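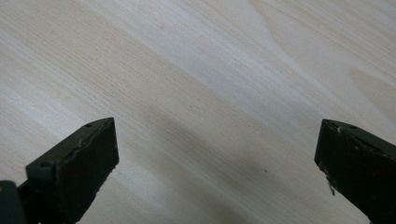
Pale wood with long, fine grain lines – read these before you reach for any oil.

How to oil a pale wooden tabletop

I love this job! I've been oiling my own tables since 2016, and it still cheers me up to see the grain come alive.

Start by looking closely. Get your eyes low, find which way the lines run and stick to that direction for everything that follows. Look out for V shapes and broad streaks too, as they can take up oil differently from the straight parts.

You'll need fine sandpaper, two lint-free cloths and a clear oil. I use Rustad, but any clear hard-wax oil will do.

1. Sand lightly along the grain, then wipe off every bit of dust.

2. Put a small puddle of oil on the cloth and rub it in with long strokes. Go thin – thinner than you think!

3. Leave it for 15 minutes, then wipe off whatever is still sitting on top.

4. Wait 8 hours and do a second coat the same way.

Pale wood yellows a little with plain oil. If you'd like to keep it creamy, try a white-tinted one on the underside first.

Lay used cloths out flat outdoors to dry, as oily rags can catch fire if they're bunched up.

Alvar Sundqvist, July 23, 2025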